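Bekanntmachung des Hafenamtes Miltport

Im Juli wurde dem Hafenamt mitgeteilt, dass der Leuchtturm von Kullmont sein Licht nicht mehr nach Süden abgebe. Der Amtmann Dimas Sitompul erhielt den Auftrag, den Verbleib des Lichtes festzustellen. Er bestieg die 111 Stufen und fand die Lampe in ordnungsgemäßem Zustand vor. 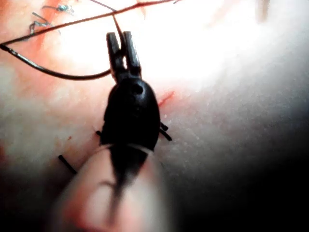

Gegen Abend erschien eine Frau aus Cordeiro und gab zu Protokoll, das Licht liege seit dem Frühjahr in ihrer Küche – es störe nicht, sie könne dabei lesen. Eine Rückführung wurde beantragt. Der Antrag trägt die Nummer 76 und ist bis heute nicht beschieden. Die Schiffe fahren einstweilen nach dem Küchenfenster.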